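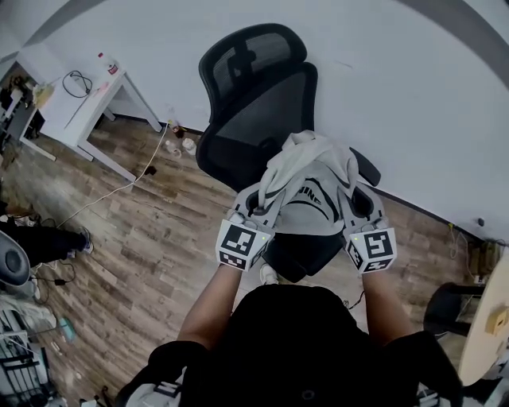
6 min read

The Stirthorpe Gauge

The tide gauge at Stirthorpe reported every 30 minutes to the office in Giltis. The office printed the readings in August and at no other time, for the annual correction.

The correction clerk had held the post for six years. The method was fixed. She took the gauge value, subtracted the datum, applied the table for air pressure, and entered the result in a column. If the result differed from the forecast by more than the width of her thumbnail on the chart, she marked it with a cross. The thumbnail was not in the manual. Her predecessor had used a coin.

Reading 1,249 was normal. Reading 1,250 was the same as 1,249 to the last digit, and so was the one after it. She assumed a stuck float. A stuck float produces a flat line, and the procedure for a flat line is to enter the letter F and continue until the line moves.

She entered F until reading 1,302, when the line moved. It resumed at the value the forecast gave for that hour, with no step and no recoil. A float that comes free usually overshoots.

She telephoned the harbor at Stirthorpe and asked whether the gauge had been serviced. The man who answered said it had not. She asked whether anything had been unusual about the water during those hours. He put the receiver down on something hard and was gone for a while.

"The log says slack," he said.

"For how long?"

"It just says slack. Then it says ebb."

She asked him to read the entries on either side. They were ordinary: two coal boats in, one out, a light replaced on the north arm. The handwriting, he said, was his own, but he did not remember the night. He remembered the light.

The manual allowed three causes for a flat line — float, clock and paper. She ruled out the paper, which was in front of her. She ruled out the clock, which had kept time on both sides of the gap. That left the float, and she wrote "float" in the remarks.

At 4:30 she checked the column total. It agreed with the forecast exactly, which it had never done before. She put a cross beside it, initialed the cross, and sent the sheet upstairs.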